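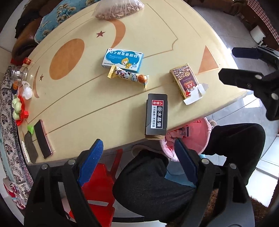

Figure 1. Sorting household items with a pair of hand-held grippers at a home table.

Who Trains the Sorter? Changes in Work at a Small Returns Depot
Student project report, Grornstead, spring term

1. Background

Our project looked at a returns depot on the edge of Grornstead. The depot takes back mixed goods from small shops: snacks, medicine boxes, toys, phone accessories, opened cartons. Until last January all of it was sorted by hand at long tables. Now one of the lines has a sorting arm, supplied under the name Rolska, and part of the staff has moved to a different kind of job. They use hand-held grippers to pick up and put down everyday things, and the recordings are used to teach the arm. Much of this recording work is done at home, on the worker's own table.

We wanted to know what the change means for the people who do the work. We did not test how well the arm sorts.

2. How we worked

We spent 5 afternoons at the depot and talked to staff on the sorting line and in the recording group. We also read the shift plans from before and after the arm was put in. Nobody is named in this report, as agreed with the depot.

3. The work before

A sorter stood at the table for the whole shift with two breaks. Crates came in from the left, and items went into bins by type. Anything torn or open went into a separate crate. The sorters told us the hard part was deciding, because a box can look fine from one side and be open on the other. New people took around 80 crates to get used to it.

Talking was easy on the old line. Most of the sorters mentioned this before they mentioned anything about pay or hours.

4. The work now

The arm handles closed boxes of a regular shape. Soft bags, loose wrappers and opened cartons still go to people. The sorters who stayed on the line therefore see more of the difficult items than they used to, and the easy ones that gave them a short rest are gone. Two of them said they were more tired at the end of a shift although they lift less.

The recording group works in blocks set by a scheduling program called Parsa. A worker sets out a mix of things, picks up the grippers and goes through the task list. Figure 1 gives an idea of the mix: a medicine box, a wrapped snack, an opened carton with its flaps torn, and a bag of small pieces farther back on the table. The hand-held tool has only two fingers, and workers said it took time to stop wanting to use their own hands. Flat things and thin bags were named as the worst to pick up.

People in this group liked choosing when to start. They did not like having to keep a table free at home, and some had arguments with family about it. Sore wrists came up 3 times in our talks. The depot has since shortened the blocks.

5. Pay and skills

Line workers are paid by the hour, recording workers by the accepted block. If a block is rejected the worker gets a short code and no other explanation. This was the most common complaint we heard. The depot's training partner, Grallevance, told us a list of the codes in plain words is being written, but we had not seen it when we finished.

Some older sorters felt their knowledge was being used without credit. They know which cartons come open and how to hold a bag so that it does not spill, and they now show this through the grippers.

6. Limits

We only saw afternoon shifts, and we only spoke with people who still work there. Two sorters left when the arm came in and we could not reach them. Our notes on work at home come from what workers told us at the depot.

7. Suggestions

Give a written reason for each rejected block. Let line workers and recording workers swap places for part of the week if they want to. Pay for the time it takes to set up and clear the table at home, which at present is not counted.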